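Nirnine Bedroom Dehumidifier
Set-up and Operating Guide
Revised August 25, 2023

Section 4: Placing the unit, first use and Laundry mode

Read Section 2 (Electrical safety) before you plug the unit in. If the carton was stored or transported on its side, stand the unit upright overnight before switching it on.

4.1 Choosing a position

The unit is designed for bedrooms, studies and other closed rooms. It will run in an open-plan area but will take longer to reach the set humidity and the compressor will cycle more often.

1. Choose a firm, level floor. Low-pile carpet is suitable. On thick carpet or a rug, put a flat board under the castors.
2. Leave at least 500 mm clear on the air outlet side and the same above the unit. The back may stand closer, but must not touch a wall, curtain or bed.
3. Keep the unit away from heaters, ducted vents and direct afternoon sun. Warm air on the sensor gives a false reading.
4. Close windows and external doors. Leave wardrobe doors ajar if you want to dry the air inside them.
5. Check that the power cord reaches the outlet without crossing a doorway. Do not use a power board or double adaptor.

CAUTION: Do not place the unit in a bathroom, or anywhere it can be splashed. Do not stand it on a table, stool or bedside cabinet.

4.2 Fitting the tank and Carrier

The water tank sits in a sliding frame called the Carrier. The Carrier is packed separately, under the top foam, and must be fitted before the tank.

1. Remove the two strips of tape from the tank bay.
2. Slide the Carrier in with the arrow pointing up. It clicks twice: once at the halfway stop and again when it is home.
3. Check that the float moves freely. If it sticks, look for a foam offcut underneath it.
4. Lower the tank into the Carrier and push until the front is flush.

Note: If the Tank light stays on with an empty tank fitted, the Carrier is at the halfway stop. Take the tank out, push the Carrier home and try again. This is the most common call to our service line.

The tank light comes on and the compressor stops when the tank holds 1,089 mL. The mark moulded into the side of the tank is higher than this. It shows the spill limit and is not the shut-off level.

4.3 First use

1. Plug in and switch on at the wall. The panel shows two dashes.
2. Press Power. The fan starts first, followed by the compressor after a short delay.
3. Press Set until the display shows the humidity you want. Most bedrooms are comfortable on the factory setting.
4. Leave the room closed for several hours before changing the setting.

The first tank can fill quickly, particularly in a house that has been shut up. Bedding, mattresses and carpet all hold moisture and release it slowly, so the displayed figure may climb again after it has started to fall. 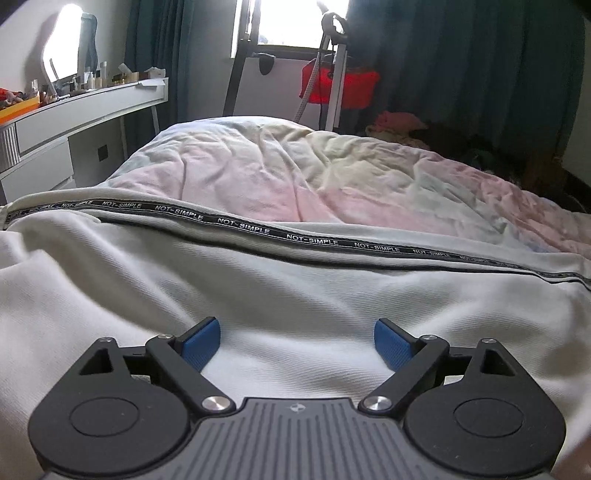
4.4 Laundry mode

Laundry mode runs the fan and compressor continuously and ignores the humidity setting. Use it when clothes are airing indoors. It is louder than normal running and is best used during the day.

1. Spin the load on the fastest cycle the care labels allow.
2. Set up the airer at least 900 mm from the air outlet. Closer than this, the nearest items dry stiff while those behind stay damp.
3. Turn pockets out and undo buttons and zips. Hang jackets and shirts on hangers and trousers by the waistband.
4. Leave a gap between items. Two small loads dry faster than one crowded one.
5. Empty the tank, then hold Mode until Laundry shows on the display.
6. Point the louvre at the lower half of the airer. Turn heavy items once, partway through.

Seams, cuffs and waistbands are the last parts to dry. Check these by hand before putting anything away. Heavy cottons such as drill and denim may need a second run.

CAUTION: Do not hang laundry on or over the unit. Water dripping through the outlet grille can damage the control board and is not covered by the warranty.

CAUTION: Do not use Laundry mode for items that have been treated with dry-cleaning fluid, paint thinner or any other flammable liquid.

Laundry mode switches off by itself at the end of its cycle and the unit returns to the last humidity setting. To stop it early, press Mode once. If the tank fills partway through, empty it and refit it, and the cycle will pick up where it left off.

4.5 Running overnight

1. Empty the tank before bed.
2. Press Night. The fan drops to its lowest speed and the display dims.
3. Turn the louvre away from the bed.

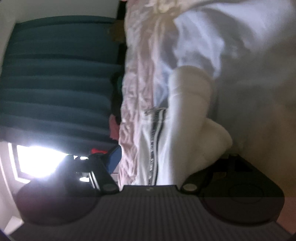
The unit gives off some warmth while the compressor is running, and a small closed room will be slightly warmer by morning. If this is a problem in summer, run the unit in the early evening and switch it off at bedtime.

Condensation on window glass on cold mornings does not mean there is a fault. The glass is colder than the air at the sensor. Lower the setting by one step and wait 2 nights before lowering it again. Heavy curtains drawn tight against the glass will make condensation worse.

4.6 Continuous drainage (optional)

The Drellari hose kit is sold separately. Other hoses of the same diameter may fit the spigot but can work loose.

1. Switch off and unplug the unit.
2. Unscrew the cap behind the tank bay and keep it.
3. Push the hose fully onto the spigot and tighten the clip.
4. Run the hose downhill all the way to the drain. Any rise will stop the flow and water will return to the tank.
5. Refit the tank. The unit will not start without it.

4.7 Filter

The Flanum mesh filter is behind the rear grille. Vacuum it when the Filter light comes on, or more often if you use Laundry mode, as lint collects on it. Wash it in lukewarm water with no detergent if vacuuming is not enough, and let it dry fully in the shade before refitting.

Units made before June have a filter with a single tab at the top. Later units have a tab at each side. The two are not interchangeable, so check which one you have before ordering a spare.

Do not run the unit with the filter out.

Section 5: Cleaning and storage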